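# The Kitchen That Has No Water

Tshepo Mokoena starts work at seven in the morning, before the office in Simholm gets loud. He puts on a headset, takes one controller in each hand and moves two robot arms that do not exist. For the next hours he will open doors and turn dials in kitchens made by software, and every movement will be saved.

His employer, Bomier, needs these recordings to train a learning system. The system is called Lekota, and it learns by copying. If a person shows it a task enough times, in enough different rooms, it begins to find its own way through a room it never saw. How many times is enough? The team first said 600 for each task. Now they say 2000, and they say it with less confidence.

"I was a baker before," Mokoena tells me. "In a bakery you also do the same thing all day, but at the end there is bread."

A recorded attempt is called an episode. Each one begins with a new kitchen. The software changes the light, the height of the counter and the place of the appliances, and then it waits for the operator to move. Mokoena likes to hold still for a moment first and look at where the shadows fall. With the view from directly above, he says, the shadow of the gripper helps him to judge how high his hand is. 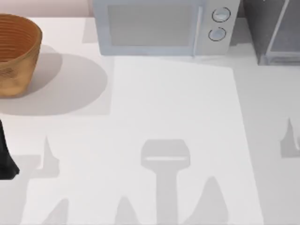 Depth is the hard part. In his first week he pushed the fingers through a cupboard door many times, and the software did not complain. The person who checked his episodes did. Of the 1237 episodes he recorded in his first month, a good part was thrown away, mostly for small reasons: a pause too long, a grip that slipped, a door left half open.

I asked if the bad ones could be useful too. On this question the office is divided. One group keeps a folder of failures, named Gelden after a town where the company once lost a contract, and wants to teach Lekota how to recover from a mistake. The other group is afraid that it will simply learn the mistake.

Mokoena is with the first group. He showed me an episode from December in which he misses a handle, goes back and takes it again from the side. It lasts 17 seconds. The reviewer had marked it for deletion, and he asked for it to be kept – so far it is still there.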